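Section 5. Teaching a Sorting Task by Remote Control

Read this section before you power up the leader handles. The Gronetti quick-start card says a new operator can teach a pick-and-place task in one sitting. In our experience you can record one in a sitting. Whether the arms have learned anything is a separate matter, covered in 5.4.

This section replaces the Likitz handout, which skipped the clutch settings. Last revised 7 March 2024 by Seema Chaturvedi, Esgate site.

5.1 Before you start

1. Clear the table of everything that is not part of the task. Tools left at the side will end up in your recordings, and the policy may decide they matter.
2. Set out the containers and tape their corners if you plan to repeat the exact layout. If you want the arms to cope with a shifted layout, do not tape them. Pick one approach and write it in the log.
3. Put the items in their starting places.
4. Check that both emergency stops release and re-latch.
5. Open the Shukla console and wait for both arms to report Ready. The console sometimes reports Ready while a gripper is still homing. Wait for the gripper line as well.

Note: The brochure claims the system "adapts to any container." Treat that as a hope. Train with the containers you will be using. 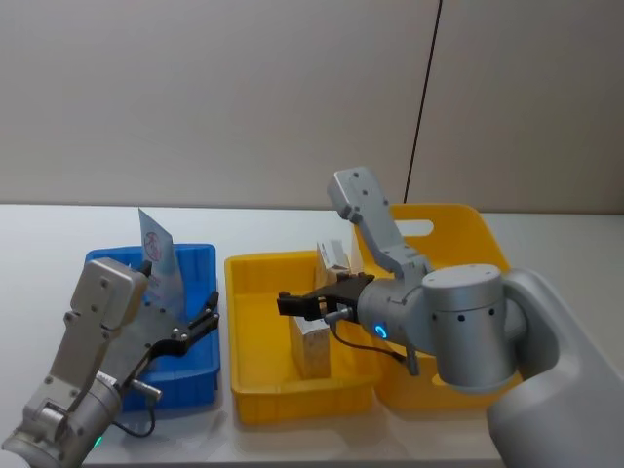
Arm assignment causes more wasted sessions than any hardware fault we have logged. The console lets you swap left and right in software, and it keeps the swap after a restart without telling you. Before recording, move each handle a little and watch which arm answers. With a layout like ours, the left gripper should be the one at the blue bin and the right gripper the one over the shallow yellow tray. If they are crossed, fix it in the console. Do not cross your hands and carry on. People do this, and the recordings look fine until playback.

5.2 Recording a demonstration

1. Hold both handles in a relaxed position and press the clutch. The arms will follow from this point on.
2. Press Record. Wait for the tone.
3. Bring the gripper over the item before you go down. Approaching from the side saves a second and knocks over cartons.
4. Close the gripper until the item is held, then stop squeezing. The handles give no useful sense of force, whatever the data sheet says, and a paper carton will fold long before you feel anything.
5. Lift straight up until the item clears the rim of its container.
6. Move across, lower, open, and back away. Pause at the end of each placement so that the cut points are easy to find later.
7. Press Record again to stop.

Mark every take Good or Bad straight away. A take in which you dropped the item and picked it up again is Bad unless you are recording recoveries on purpose. Do not leave it for later – you will not remember which one it was.

Caution: Releasing the clutch freezes the arms where they are. It does not cut power. Keep hands out of the work area until the console shows Idle.

5.3 Using the wrist view

The wrist cameras are the best part of this kit, and also the easiest to lean on too heavily. They show the fingers and what lies between them. They say very little about how high you are above the table, and new operators who watch only the wrist window tend to come down hard.

1. Keep the head view large and the wrist view small while you move between containers.
2. Switch to the wrist view for the last part of the approach.
3. Open the fingers fully before going down.

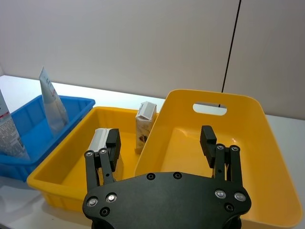
4. If a finger is going to touch a container wall, back up and turn the wrist. Do not push through. The containers slide, and every later step in that take will be off.
5. Wipe the lens between batches with a dry cloth.

5.4 Checking what you have

Gronetti suggests 700 demonstrations per task. We have never seen the reasoning behind that figure. Our last sorting task used 104 good takes, and adding some 5 more from a careful operator did more for it than a whole batch from a rushed one in January. One task on one table is thin evidence, so do not treat our count as a target either.

1. Play back at least 7 takes at full speed.
2. Throw out any in which the arms hesitate for no clear reason.
3. Run the trained policy with a hand on the stop.
4. Move one container slightly and run it again.

If step 4 fails, go back to 5.1, step 2, and record with the containers shifted between takes.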